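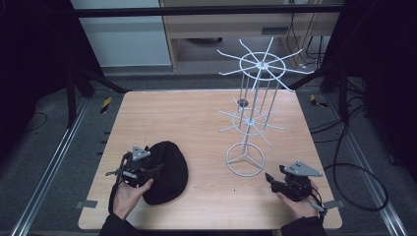 Stella Kioko has opinions about hat racks, and I mean a lot of them. I'd gone to talk to her about how Mokholm gets its winter stock out on display (she's been doing it for 25 years, if you count her aunt's place) and I thought we'd cover racks in the first five minutes and move on to window dressing. We never got to window dressing.

"People buy the rack last," she told me. "They've spent all their money on hats and then they get whatever's cheap and it leans."

Her favorite kind is the plain white wire spinner, the countertop sort with a round base and two tiers of arms that stick out like spokes, each one bent up a little at the tip. I said it looked kind of bare to me. She laughed! "It's supposed to. You load it up and it's gone. You only see hats."

So how do you load it? I had assumed you just start anywhere. Stella starts at the top and goes around, skipping every other arm, and fills the gaps on a second pass. "If you fill one side first, you've got all the weight over there and the whole thing wants to go for a walk across the table." The lower tier comes after that. She puts the smaller things down there, mostly kids' sizes, partly for the kids and partly so a big floppy hat doesn't hang down over its neighbors.

Knit beanies are their own subject. She doesn't like them hung by the edge of the cuff for long, she says they get a little ear where the wire was, and once it's in there you're steaming it out. She'd sooner set the crown right over the tip of the arm and let the rest drape. If there's a label, it faces out, and I got a small lecture on what "out" means on a rack that turns (away from the center pole, every time, even around the back where you think people aren't looking).

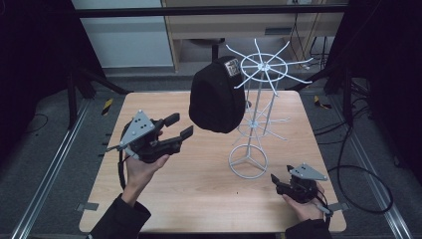 I asked about black. Everybody wants black, right? "Everybody wants black and then they can't find it," Stella said. "Put six black caps together and it's one big lump. You can't see the ribbing, you can't see anything." She breaks them up with gray or with something in a completely different knit. And if she only has black that week, she leaves an arm bare between them so there's some air. I have gone home and done this with my own coat hooks, by the way, and it does look better.

Pieter Jacobs wandered over around then with his coffee. He handles the ordering, and he and Stella have been arguing about one thing since last December, when a delivery of 300 caps came in packed flat. Pieter thinks you can put them right out. Stella wants them to rest on the table first.

"She pats them," Pieter said.

"I shake them," said Stella. "I open them up with both hands and put them down, and I go do something else. Then I hang them."

I asked how long the something else takes. Long enough to wipe the rack, apparently. White wire shows every bit of lint, and dark knits leave plenty of it. She goes over the arms with a dry cloth, then the ring at the bottom, where it all ends up anyway.

Then there's what she calls the awkward shelf, although half of it never sees a shelf. Anything with a zipper, a bit of mesh, a snap, a tab that won't lie down. I asked if those could go on the spinner too and she made a face.

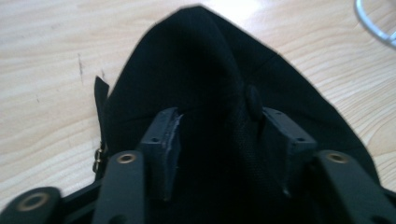 "Zippers catch," she said. "You turn the rack and the pull swings out and grabs the beanie next door, and now I've got a loop of yarn hanging out." So she closes the zipper all the way and tucks the pull in toward the pole if there's somewhere for it to go. Mesh she checks against the light before it goes out, and anything stiff gets its creases opened by hand from the inside. Soft black cloth is the worst for creases, in her view, and I believed her, having worn a lot of it.

Did she ever just throw everything in a basket? I had to ask. There was a pause. "One summer," she said. "We were busy." Pieter looked into his coffee.

Before I left I got her to tell me what she'd say to somebody setting up a first table at a market. Get the rack before the hats. Try it on the actual table you're going to use, and give it a spin with only 3 hats on it, all on the same side, to see how bad it gets. Leave enough room that the arms clear whatever is next to them. And bring a couple of hats you don't mind people handling, "because they will, and they should, it's a hat."

We're doing the windows next time. She's already told me I'm wrong about string lights.

Contact | Copyright 2020 | Back to top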